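Kundale Cube and Target Set, item 1299: review
Posted 21st December

The Kundale set is sold by Tronham as a placing and stacking exercise. It consists of coloured cubes and a white panel carrying a black square outline. There are printed instructions on a single folded sheet, and a cloth bag for the cubes. No cards, timer or score pad are included, and I did not miss them.

I bought mine at full price from the Jarnley branch after using an older Odukoya set for several years. The Odukoya cubes had rounded over at the corners and would no longer stand squarely on one another. Most of what follows is a comparison between the two.

Dimensions

The cubes are listed at 44 mm along each edge. I measured all of mine with callipers across all three axes. The red and green cubes were on size. The yellow was very slightly under on one axis, a difference that can be felt with a fingernail when the cubes are set side by side but has no effect on stacking. Edges are lightly broken, enough to be comfortable in the hand, and the faces are flat. A straight edge laid across them showed no light.

The panel is 300 mm on its longer side. Mine had no bow when unpacked and has not developed one. The black outline is square to the eye and its line is thick, so the exact boundary is open to argument. The instructions say a cube is in the target when it lies within the outline, without stating whether the inner or outer edge of the line is meant. For casual use this is of no importance. Anyone keeping results over time should choose the inner edge and write it down.

Colour and contrast

Yellow is described on the box as "sun yellow". It leans towards orange, and under a warm lamp it moves further that way. I had expected this to cause confusion with the red and it does not. The two remain distinct in daylight and under the cool ceiling light in my workroom. The red and green differ less in brightness than they do in hue, and a person with red-green colour blindness may need the cubes marked. The Odukoya set has a raised symbol on each piece for this purpose. Kundale offers nothing comparable.

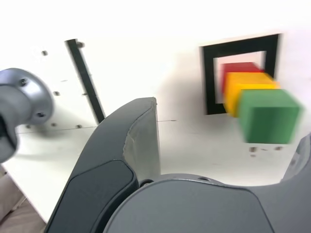
Contrast between the panel and the outline is very good. The white has a low sheen and does not throw back a hard reflection unless a lamp is placed close to it. My old panel was glossy, and the target disappeared from certain seats.

Handling

At this size a cube can be picked up across opposite faces without the fingertips meeting resistance from its neighbour, provided a small gap is left. Pushed tightly together in a row, the cubes are harder to separate, and the middle one tends to drag those on either side. The instructions suggest starting with the cubes touching. I would start with them apart and close the gap as the exercise becomes easy.

The surface has moderate grip. Stacks of two are stable enough to slide slowly across a table. Taller stacks need to be rebuilt in place. There is some noise when a cube is put down on a bare table, and a thin mat deals with it.

Cleaning

A damp cloth removes finger marks from the cubes. The panel is less forgiving. It picks up small dark marks, and those caused by rubbing contact need a drop of washing-up liquid and some patience. I tried a pencil rubber on one of them, and it left a dull patch that can be seen at a low angle. The black outline has not lifted or faded with wiping.

Storage

The bag is slightly too small. All the cubes go in, but the drawstring will not close fully over them. The panel has no sleeve, so I keep it between two sheets of card on a shelf. Tronham lists a carry case due in January, to be sold separately.

Against the Odukoya

The Kundale is more accurately made and has the better panel. The Odukoya has the symbols, clearer instructions and a bag that shuts. Its cubes are also smaller, which suits children's hands and makes careful placing more difficult for adults. Spare cubes can be ordered singly for both, though the Kundale spares come only in red and green at present.

Rating

Accuracy: very good
Panel: good, marks easily
Instructions: poor
Storage: fair

I would buy the set again and use my own bag. Anyone needing tactile or printed symbols should stay with the Odukoya.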